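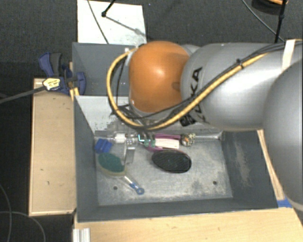

How I take cuttings from my salvias (and get most of them to root)

I've been asked for this one so many times at the Nundonstead garden swap that I'm finally writing it down. Salvias are the plants I give away most, because they root so easily and because I never can bring myself to put the prunings in the green bin. If you've never grown anything from a cutting, start with these. They're very forgiving!

I do mine in September, when the new growth is long enough to use but hasn't put up flower spikes yet. You can do it again in autumn if you've got somewhere sheltered to keep them over winter (I've done both, spring is faster). If you live somewhere with proper frosts, wait until the worst is over.

What you'll need

- A healthy salvia with plenty of fresh growth
- Sharp secateurs or a good pair of snips
- Small pots or an old seedling punnet, washed
- Propagating mix, or half coarse sand and half coir
- A pencil or a chopstick
- Hormone powder or honey, if you like
- A clear plastic tub or a big freezer bag
- Labels, and a pencil to write on them

On labels: use them. Two years running I told myself I'd remember which was the dark purple and which was the red, and both times I ended up with a tray of mystery plants. They all look the same until they flower. Pencil lasts better than marker too, which fades to nothing in our sun.

Step 1: Water the parent plant the night before

A thirsty plant gives you floppy cuttings. I give mine a good long soak in the evening and then go out by 7 am, coffee in one hand, before the heat gets into the stems.

Step 2: Choose your stems

You want this season's growth that's just starting to firm up. Bend a stem gently. If it flops over it's too soft, and if it won't give at all it's too woody. Somewhere between the two is lovely. Skip anything with flowers or buds if you can, and if every single stem has buds (my pink one is always like this), just pinch them out.

Cut pieces as long as your hand, straight below a leaf joint. Pop them in a bucket with a splash of water, or wrap them in a wet tea towel, and keep them out of the sun. I've walked off to deadhead the roses and come back to a sad wilted bunch more than once.

Step 3: Trim them up

Take off the lower leaves so you've got bare stem on the bottom half. Leave two pairs at the top. If those leaves are big, cut each one across the middle with your snips. It looks brutal, but the cutting has no roots yet and can't keep big leaves supplied with water.

Step 4: Fill the pots and make your holes

Fill the pots to just under the rim with damp mix. Damp means you squeeze a handful and it holds together without dripping. Don't use ordinary potting mix with fertiliser in it, or soil out of the garden bed. I tried garden soil when I was starting out and lost the whole lot to rot.

Poke a hole with the pencil for each cutting. If you shove the stem straight in, you'll scrape the bottom and push all your rooting powder off.

Step 5: Dip and plant

Dip the bottom end in the powder, tap off the extra, and drop it in the hole. At least one bare leaf joint needs to be under the surface, and two is better. Firm the mix around it with your fingers. I fit several to a pot, close to the edge, with the leaves not quite touching.

Do you need the powder? My neighbour Muthoni Mussa never bothers with it and her salvias are all over our street. I like using it, so I do. Honey seems to go fine as well, though I wouldn't swear it does very much.

Step 6: Cover and wait

Water gently, let the pots drain, then put them under your clear tub or inside the bag. They want bright light and no direct sun. Mine live on the shady side of the house on an old bookshelf, next to the tap, so I can't walk past without checking on them.

Lift the cover for a few minutes each day to let some air in. If you see any fuzzy grey mould, take that cutting out straight away and leave the cover off for the afternoon.

Step 7: Check for roots

Give them three weeks before you start poking about (I know, I know). Tug very lightly on a leaf. If it holds on, you've got roots. New leaves at the tip are a good sign, but not a promise, so have a look at the drainage holes too.

Last spring I put in 42 cuttings and had enough to fill the whole front bed, plus a boxful for Faustino Esquivel, who is redoing his verge over in Cutonness and paid me in lemons.

Step 8: Pot them on

Once they're rooted, take the cover off for longer each day over a week. Then move each one to its own small pot with decent potting mix. Hold them by the leaves or the root ball, and try not to squeeze the stem. When they've settled in, pinch out the growing tip. It hurts to do it, but you'll get a bushy plant instead of one long lanky stick.

Mine go in the ground when the roots have filled the pot. Water them in with a bit of weak seaweed solution, mulch around them without piling it against the stem, and keep the water up through their first summer.

Next time I'll do lavender, which is fussier and has made me say some very rude words in the shed.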